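Subject: Re: [handheld-demos] Latch tasks: how much do you script for the demonstrator?
List: handheld-demos
Date: Thursday

On Thursday the original poster wrote:

> We are about to start collecting on snap-lid containers and I would like
> to hear from anyone who has done it with handheld grippers. Up to now
> all our tasks have been pick and place, and we let people do them however
> they liked. Lids seem different. Two questions.
>
> 1. Do you tell demonstrators which tab to start with, or leave it open?
> 2. Do you move the container between takes, and by how much?
>
> We have budget for 300 demonstrations on this task and I don't want to
> find out at the end that half of them disagree with the other half.

We did a round of this at Keron in January, so I can answer both, at least for our setup. Two handheld grippers, one in each hand, a camera on each, no arm on site during collection. The policy is trained on the wrist views only. The task family is kitchen storage: put the container in the rack, take it out, open a tab, close a tab, lid off, lid on. We keep those as separate tasks with separate names, and I would suggest you do the same before you record anything. We had "open container" as one task at first and had to go back and split it by hand.

On the layout. We use a white table with a wire rack on it and a glass container with a locking lid off to one side. The lid we settled on is teal. We tried a clear lid earlier and the rim was very hard to find in the wrist views, even for the person labeling. Glass is bad enough. With a colored lid the policy at least has something to hold on to visually.
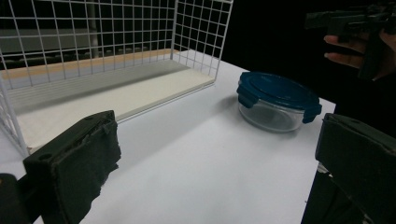

Posted by: list member, data collection lead, Keron
Sent to: handheld-demos

On your question 2: yes, move it, and move it more than feels natural. People put the container back in the same spot without thinking. Our first 20 takes had it in nearly the same place every time, and the policy learned to go to that place. What we do now is have the demonstrator set the container down anywhere on the open part of the table, including close to the far edge, and turn it so the tabs face a different way from the last take. The rack moves less. We shift it between sessions and leave it alone within one.

Start every take with the jaws open and well apart. It sounds minor, but if some takes begin with the jaws half closed, the gripper width at the first step is different for no reason connected to the task, and you will see it in the rollouts as a twitch at the start. Our script has three lines at the top of the sheet: jaws open, container in view of at least one camera, wait for the tone. After that the person can work at their own speed.

Also check the pads before each session. Ours are a fabric-like covering on the inner faces and they get ragged at the edges. We replaced them on a schedule at first, then stopped, and now we only replace them when the grip changes. I would not mix very worn and brand new pads in one set if you can avoid it – the contact looks different from the wrist camera and it also behaves differently.

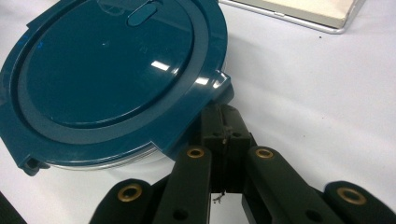
Latch direction is where I would put most of your script, and it answers your question 1. A tab like this can be pushed up from underneath, pulled from the outer end, or rolled off with the side of a jaw. All three work for a person. A policy trained on an even mix of them tended to start one and finish another, and it slid off. We fixed the approach to one: bring the closed end of the gripper in low beside the clear base, get the top of it under the overhanging edge of the tab, stop, then lift. The stop matters. With the block tucked under the tab there is only a thin dark gap between the black housing and the teal plastic, and that gap is the best visual cue in the whole task. We ask for a short pause there so that the moment gets enough samples. Without the pause it went by in very few of them.

We do not fix which tab comes first. We fix the rule instead: start with the tab nearest the right hand, whichever one that happens to be after the container has been turned. The order then follows from what the cameras see, and the position of the container can vary as much as you like. We tried naming the tabs on the sheet and it was a mistake. People had to look for the right one, and the takes were full of hesitation.

A few smaller points.

Glare. The lid is glossy and overhead lights leave bright streaks on the raised rings. We worried about it and then left it in. The sites where this will be run have overhead lights too. If you have only one lighting condition, though, I would move a lamp now and then.

Failures. Keep the slips where the demonstrator recovers and finishes. Drop the ones where they put the gripper down or use a finger. We tag recoveries in the notes field so they can be taken out later if they do harm. So far they have helped.

Numbers. From our side, 200 takes on a single tab with one approach did better than 300 with the approach left open. I have not tried your exact split, and the grippers are different, so treat that as one data point. The group at Echeverría has reported something similar on this list for drawer handles, and they also ended up fixing the approach and leaving the position free.

Software. We log with Wokeck and replay with Faline. If you use the same pair, check the time offset between left and right grippers at the start of each session. Ours drifted after a firmware update and it took us 2 sessions to notice. On a pick and place task you might never see it, but when one hand steadies the container and the other lifts a tab, a small offset makes the lift appear to come before the hold.

I can send the one-page demonstrator sheet off list if that is useful. It is written for our containers, so the part about tabs would need changing.

What is the gripper opening on your units? If it is narrower than the lid you will need a different way to steady the container, and I would test that before you spend the budget.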